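Robots on the Folding Floor: Your Questions
Bronen Textile Services - updated Mar 18, 2022

Will I lose my job?
No! All 20 of us on the folding floor are staying. What changes is the reaching and lifting, and your shoulders will notice.

What does the robot handle?
Large flat pieces of fabric, to start with. Fitted items stay with us for now (they're tricky, even for people). 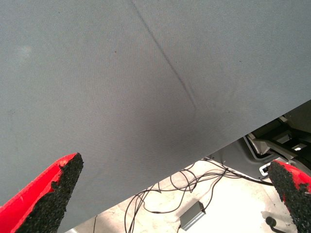

Gray fabric and the gripper's two red fingers, with black grip pads on the inside.

Do I need to know how to code?
Not at all. Training takes eight hours, all on paid time, and you'll be teaching it moves by the end - it's a lot of fun.

Can I switch stations?
Yes, starting in July. Put your name on the sheet by the Kasau line.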